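Bristex Hand Gripper, the pair
Reviewed by Banafsheh Hosseinzadeh
2020-02-09
Rating: three and a half out of five

Our robotics club spent most of its fall money on two of these, so you may assume I want to like them. The season's project is tidying a tabletop. You do the chore yourself with a gripper in each fist, the computer records what your hands were up to, and later an arm tries to copy you. Mostly it copies the parts you did badly.

The trigger is the best thing about the Bristex. It has a long, even pull and you can feel when the jaws have closed on something, even something as feeble as a balled-up wrapper. Kamran Taheri, who has large hands and opinions, used the old Ghaffari pair for a year and says he won't go back. The Ghaffari had a button. You pressed it and the fingers shut like a mailbox.

Now the cable. It comes off the back of the gripper and wants to lie across your wrist, and it's thick enough to have a say in where your arm goes. Two grippers means two cables. We tried clips, then tape, then a hook on Lâm's sleeve – the hook lasted one afternoon.

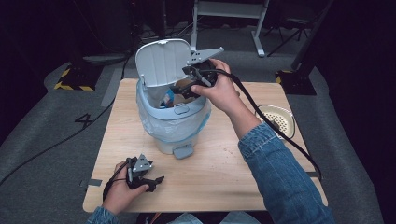 The fix we settled on is to let the slack run toward the floor on your right and sit a little farther back than feels natural. It helps with the right hand. The left you just learn to live with.

Setup took me an evening. The manual is 68 pages, most of them about warranty, and the calibration step is described once, in a footnote. Arash Salehi rewrote it on an index card and we've used the card ever since. After that the software behaved itself. By the end of January we had 1,357 usable takes out of 1,524, and I blame most of the missing ones on us.

Complaints: the grip gets tiring after an hour, and spare jaw fingers ship only in sets of four. At $698 for the pair I'd have expected a case. Ours live in a shoebox.

Buy them if your club has outgrown buttons. If you're only starting out, borrow somebody's Ghaffaris until April and see who still shows up.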